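How to use a heat wrap on a sore lower back

Warmth can loosen tight muscles, but it is easy to overdo. Ask your doctor first if you have diabetes, poor circulation or numb skin.

1. Put on a thin cotton shirt. The wrap goes over it, never on bare skin.
2. Set the wrap to low and fasten it so you can still slide a hand underneath.
3. Sit upright and leave it on for 20 minutes. Set a timer – people do fall asleep.
4. Take it off and check your skin. Mild pink is fine. Blisters or a blotchy pattern mean stop.

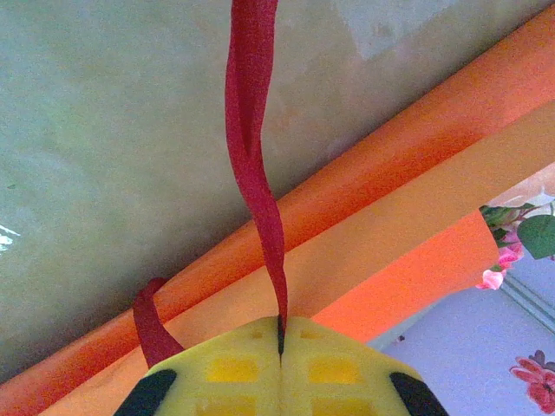

Ladi Okonkwo writes that low did nothing for her until she moved the wrap down a couple of inches, closer to the hips.

You can repeat this up to 3 times a day, with at least 90 minutes between sessions. Call your doctor if the pain runs down a leg or keeps you awake.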